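Snack swaps and care boxes – General

Thread: Packing the February box – what goes in flat, what stands up?

ogura_s
I'm putting together a box of snacks for my sister, who is in her first year away and doesn't have a decent Asian grocery near her. I have done this twice before and both times the contents arrived in one corner. The first time the chips were dust. I used a shoebox, which was too deep, and filled the gap with newspaper.

This time I have a proper gift box with a lid and a mix of things: puffed snacks in pillow bags, some vacuum-packed spicy stuff, a few small flat packets, and one stuffed toy. What order do you put it all in? And do you take things out of their outer bags? Budget is not really an issue but I would like to keep it to one box.

eminami
Heavy and flat on the bottom, airy on top. The vacuum packets are the best thing you have for a base. They don't crush and you can lay them like tiles. Pillow bags go in last and should not be squeezed at all when you close the lid. If you have to press, take one out.

I would not take anything out of its outer bag unless the outer bag is only there to hold smaller sealed ones. Even then I leave a piece of the label in so the person knows what they are eating.

Weigh the box before you tape it. I set a limit for myself and the toy always puts me over on size, never on weight.

sigrun_b
I disagree about the base. Vacuum packets with oil in them are the first thing I would keep away from the bottom. If one has a weak seam, everything sits in it. I had a packet of chili tofu go in August and it went through the cardboard and through the customs form. Now every oily packet goes in its own zip bag and stands along the side wall, seam up.

eminami
Zip bag, yes, always. Seam up in a box that is going to be turned over ten times in a van does nothing.

sigrun_b
It does nothing in the van. It does something in the three weeks it sits on a shelf.

haru_minami
Emiko and I pack ours together so I will add what we really do, which is lay everything out on the bed first. You can't tell what you have when it's in shopping bags. We tip it all onto a sheet, open the boxes beside it, and sort by thickness. It takes up the whole bed and you find out fast that you bought too many of one thing.

We did one last week with the pink boxes. The big one was already half loaded by this stage and we were still deciding about the plush.

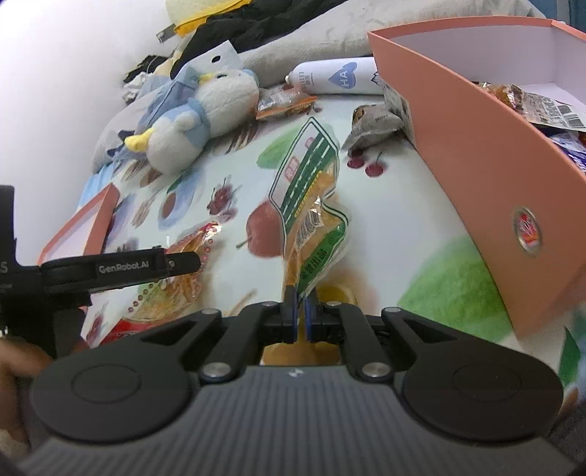

Sorting on the cherry sheet, big pink box on the right, plush still undecided.

The plush went in a second parcel in the end. It took the space of four bags and my cousin said she would have picked the bags.

ogura_s
Thank you, that is useful. My box is close to that size I think. Does yours have any kind of insert or is it just the box?

haru_minami
Just the box. I cut a strip of card and stand it in the middle when I want two sides, sweet on one and savory on the other, so the smell doesn't travel. It does travel anyway, but less.

tanabe_isamu
I have been sending boxes since my kids left for school and the only thing I would argue with is opening everything out on a bed. Do it on a table. You want a hard surface so you can square the packets up against each other. On a mattress the whole lot rolls toward wherever you are sitting.

Also a wiped tablecloth. If something leaks on a bed sheet, it's there for good.

haru_minami
We don't have a table that big that is ever clear. The bed is clear by eight every morning.

tanabe_isamu
Clear the table then.

sigrun_b
I pack on the floor. I have a cat, so there is some supervision involved.

eminami
Can we get back to the oil question? I want to settle it. Sota, which vacuum packets do you have exactly? The thin single-serve ones or the big ones with the thick ribbed seal at the top? They behave very differently. The single-serve ones have a narrow seal and they do split at the corner. I have never had a big one split.

ogura_s
Both. Two of the big ones with the ribbed strip, maybe a dozen of the little ones. The little ones are the kind you get at the register.

eminami
Then I would do this. Big ones flat on the bottom, each in its own zip bag with the air pushed out. Little ones all together in one larger zip bag, and that bag goes in a corner, standing. If one splits you lose a dozen cheap packets and nothing else.

To check a seal, hold the packet by the sides and press the middle gently with your thumb, then look at the strip. If you see oil moving up into the ribs, eat that one yourself. Do it under a bright lamp and tilt it, because shiny film hides a lot. I also look at where the print runs close to the edge, as a crease there is easy to miss.
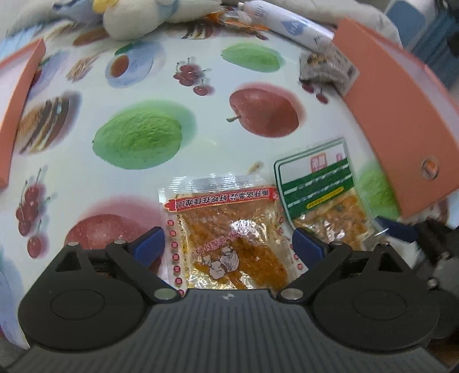

After that I wipe each one with a dry paper towel and leave it on the towel while I do the rest. By the time I get to the last packet, a leaker has usually left a mark. It is slow but I have sent 20 boxes this way and lost one packet, and that one was my fault for putting a jar next to it.

sigrun_b
The towel is a good idea and I will take it. I still won't put them on the bottom.

tanabe_isamu
What did you have on the bottom before the vacuum packets, Sigrún? Something has to go there.

sigrun_b
Rice crackers in a tin, or a bar of chocolate in winter. Noodles if I have them. The square bricks are perfect and they soak up whatever gets to them.

tanabe_isamu
They also turn to crumbs if anyone stands on the box.

sigrun_b
If somebody stands on the box I have other problems.

kettle_and_key
Quick question from a lurker. Does anyone use the Wakov inner bags? The store near me has them in packs of 8 and they look sturdier than regular freezer bags. They are not cheap.

eminami
I tried a pack. The zipper is better but the bags are too wide for a flat packet, so you end up folding a flap under and that makes a bump. For the corner bag of small stuff they are fine. Regular freezer bags for everything else.

haru_minami
We use the one open Wakov bag over and over for the same purpose at home, dried squid mostly.

ogura_s
Next question, spray cans. I bought her a small one of fabric spray because she asked for it. Can it go in?

tanabe_isamu
No. Take it out. Anything under pressure can get the whole parcel pulled, depending on who carries it and how. Look up the rules for the service you are using before you put a single can near the box, and if it isn't clear, ask at the counter. I lost a full box over a can of hair stuff that I had forgotten was in a side pocket of a pouch.

haru_minami
Agreed. We keep anything like that on the far side of the bed so it can't get swept into the box by accident.

eminami
A pump bottle does the same job if she just wants the smell. Even then, tape the pump and bag it.

ogura_s
OK, the can stays here. I'll find her a pump one, or she can buy it there.

kettle_and_key
How do you list snacks on the form? I wrote "food" last time and it came back.

tanabe_isamu
Write what each thing is. "Potato chips, 3 bags." "Dried seaweed, 2 packets." Not brand names, they mean nothing to the person reading. And leave out meat unless you have checked that the country allows it, including dried and including the flavored things with real meat in them. A lot of the spicy vacuum stuff is tofu or gluten, but not all of it, so read the back of every packet.

sigrun_b
Read the back of every packet twice. I had one where the picture on the front was a vegetable and it was third on the list after beef fat.

eminami
I take a photo of each back panel before it goes in. If there is a question later I have the ingredients, and whoever gets the box can ask me what something was after she has thrown away the wrapper.

ogura_s
Update, 14 February 2019. Box is packed. I ended up on the kitchen table with a towel under everything, so a bit of everyone's advice. Two big vacuum packets flat on the bottom in freezer bags. Sorry Sigrún. Noodle bricks on top of those. Small oily packets in one bag standing in the corner. Flat packets down the sides, then the pillow bags. One of the small packets did leave a ring on the paper towel, so that check was worth doing.

The toy is in the middle with the chips around it. I know. She asked for it.

It closes without pressing. I shook it once and could hear one thing moving, opened it up, and moved a packet of seaweed into the gap.

sigrun_b
Noodles directly above the oil is fine by me, they will catch it. Did you tape the lid to the base all the way around or only across?

ogura_s
Across, both ways. Should I go around?

sigrun_b
Go around. Gift boxes have no flaps and the lid walks off in the mail. Then put the whole thing in a plain outer carton with a finger's width of padding on every side. A pretty box going through the mail by itself arrives dented and sometimes doesn't arrive.

tanabe_isamu
Second the outer carton. And write the address on the inside of it too, on a sheet of paper laid on top before you close it.

haru_minami
Tell us how it looks when she opens it. We're starting the next one this week and I'm trying to get Emiko to agree to a smaller box.

eminami
The smaller box doesn't fit the tall bags. We have been over this.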